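Ritisside Help Forum > Furniture and Fittings

Two leftover bolts and four washers after putting a table together — do I believe the store?

Posted by Joelle Tannous, 5 August 2019

We bought a big white rounded table for our office from Plelleck in July. The assembly sheet has 16 steps and I followed every one of them, with a coworker reading out loud so I couldn't skip ahead. When we were done I had hardware left over. I called the store and the man said, very cheerfully, that they "always put in extras." I don't buy it. Extra washers, sure. But who gives away big bolts?

The pieces don't match each other either. One bolt is larger, with a wide round base, and it will stand up on its own. The other is thinner. The washers are small, and as far as I can tell all four are the same. The two bolts are standing up on the tabletop, with the washers lying next to the thinner one.

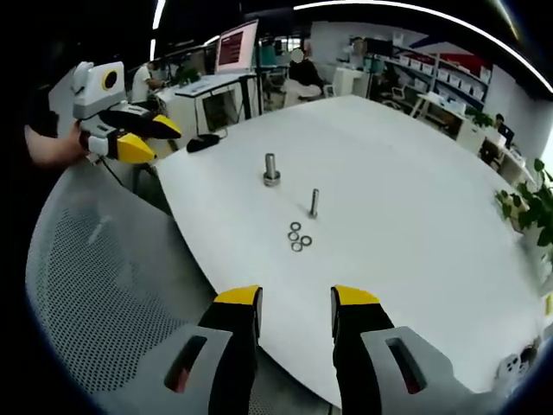
What I have already tried

I went over the sheet again and neither bolt is in the parts drawing, unless the drawing is so bad that I'm looking right at it. I crawled under the table with a flashlight and didn't find an empty hole. The table doesn't wobble, at least not that I can feel. The store offered to send someone out for $27, which seems like a lot to be told that everything is fine.

Is "extras" a real thing, or is that what they say to get you off the phone?

Samer Harb
Member, 714 posts

It's real for washers and small screws. The packing is often done by weight and they'd sooner put in too many than get a complaint. For a large bolt I'm with you, I would not take their word for it.

The one with the wide base makes me wonder if it's a bolt at all in the sense you're thinking. Could be a leveling foot. You'd thread it into the bottom of a leg and turn it to raise or lower that corner. If so, it may be a spare, or it may belong to a different model that shares the same hardware bag. I can't tell from a picture, so don't go by me. Do this instead:

Turn the table on its side with a second person and look at the bottom of each leg. If every leg has the same foot, you aren't missing one.

Try the thin bolt in any threaded hole you find, by hand only. If it starts to bind, back it out. Don't use a wrench on it.

Put a level on the top. "Doesn't wobble" tells you very little on carpet.

And ask the store for the parts list by item number. If they can't produce one, that tells you how much the cheerful man knew.

Dilek Erdem

I've put together 21 of these for work (different brand, Jendadik) and had stuff left over almost every time. Tape it in a bag under the table and forget about it. Nothing ever fell down.

Ingegerd Nygård

Dilek, a table that hasn't fallen down yet isn't much of a test, and a different brand's table even less so. Joelle, are you certain both bolts came out of that box? An office collects hardware. Chairs, shelves and monitor stands all come with their own little bags, and somebody sets a bolt down on the nearest flat surface. Before you go hunting for a hole that may not exist, ask the people who sit near you.

I'd still do the check Samer describes on the legs. I would not pay the $27 until you've seen that parts list.

Joelle Tannous

The washers came out of the box, I opened that bag myself. The bolts I'm now less sure of, which is annoying. I've asked for the list. They said they'd "look into it," so I'm not holding my breath.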